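Learning to like the long way round

2019-11-22

I have been meaning to write about the drive for weeks, and now it's a Friday evening with rain on the windows and soup on the hob, so I've run out of excuses. Those of you who read the last post will know that I went to stay with my aunt for nine days to help her clear the house before the move. What I didn't say is that I drove there. All of it! Me, who used to get the bus to the next village so I didn't have to reverse out of our drive.

A bit of background for anyone new. I passed my test at thirty-eight, on the fourth go, and then hardly drove for two years. My husband did the long trips and I did the supermarket. It suited us both, and I'd have carried on like that for ever if he hadn't started working away. You can't ask a man to come home from another country because you need a lift to your aunt's.

So I planned it. I planned it far too much, if you ask Aigars (he's my neighbour and also the person who taught me to parallel park, using two wheelie bins and a lot of patience). I had the route written out on cards. I had the cards in order, held with a bulldog clip. I had a spare set in the glovebox in case the first set blew out of the window, although why I thought I'd have the window open in November I couldn't tell you.

What I packed for the car

My aunt Ülle – Ülle Stankevičius, some of you will remember her rye bread recipe, which is still the most printed thing on this blog – told me to bring nothing but myself and some strong bags. I brought the bags. I also brought a flask, a blanket, a torch, two pairs of gloves, boiled eggs, a loaf, a bag of those hard mint sweets that stick to your teeth, and a Plastden box with a lid that clips down on all four sides. I bought it for the trip and I love it very much. It held all the food, it didn't slide about, and it's been in the kitchen doing duty as a bread bin ever since.

The eggs were a mistake, by the way. Don't eat boiled eggs in a shut car. Eat them standing outside like a civilised person.

I set off a little after seven. The first hour was all roads I knew, so I put the radio on and felt rather grand. After that I turned it off again, as I do when I'm looking for a turning. I know this makes no sense. I read about it once and apparently lots of people do it, and I've decided to be comforted by that and not look into it further.

Then the long straight part. I'd been dreading it more than the towns, and I really can't say why. In a town you're busy, I suppose. On a long road there's only you and the next bit of road, and a lot of time to wonder whether you locked the back door.
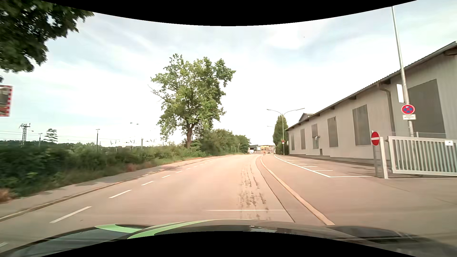
The stop at Vover

Every long drive needs a halfway place and mine was Vover. It's a small town with one main street, a church, a chemist's and a café called Gondovetti, where I'd promised myself a proper lunch. I'd looked at the menu so many times before leaving home that I could have recited it. Dumplings or beetroot soup? I had both. The woman behind the counter asked if someone was joining me and I said no, and she gave me extra sour cream, so I think we understood each other.

I stayed much longer than I meant to. There was an old man at the next table doing a jigsaw on a tray, and every so often he'd hold up a piece and look at me, and I'd shake my head or nod. We didn't speak the whole time. I got one right and he lifted his cup to me. I've thought about him quite often since.

Parking there was easy too, which I mention for the nervous drivers among you. There's a big square behind the church with wide spaces and I took one right in the middle with nothing on either side. Aigars would have been disgusted.

The house

I got to my aunt's at dusk. She was standing at the gate in her slippers and had obviously been there for ages, although she said she'd only come out to see to the cat. She walked the whole way round the car looking for dents. Then she hugged me.

The clearing itself deserves a post of its own, and it'll get one when I've finished sorting out the photographs. She's been in that house since she was married and she throws nothing away. We found 27 tablecloths. She insisted she used them all, so I said fine, which one goes with which day, and she laughed so much she had to sit down on the stairs. Nine are going with her to the flat. I've got four, my cousins have taken some, and the rest went to the Ramanauskas family over the road, who have a daughter getting married in January and a great many tables to cover.

The jars were worse. Pickles, jam, something brown that neither of us wanted to open. We ate jam at every meal. I came home with six jars of the plum and I'm being very mean with it.

In the evenings we sat in the kitchen, the last room we packed, and she told me things about my mother that I'd never heard. How she once walked home across the fields in her dance shoes and ruined them. How she couldn't cook an egg when she married. I wrote some of it down on the backs of my route cards, as they were the only paper I hadn't wrapped round a cup.

Coming home

I didn't use the cards on the way back. Partly they were full of my mother, and partly I found I knew the way well enough. I stopped at Gondovetti again (dumplings only, I'd learnt my lesson) and there was no jigsaw man, but there was a finished puzzle on the windowsill, a harbour with boats. I like to think my piece was in the sky somewhere.

My aunt moves into the flat before Christmas, and I've said I'll drive over in January to help her put up shelves. She's already asked me to bring the drill, the good coffee and the Plastden box. I'm taking the drill and the coffee. She can buy her own box.

Rye bread tomorrow, if I remember to feed the starter tonight.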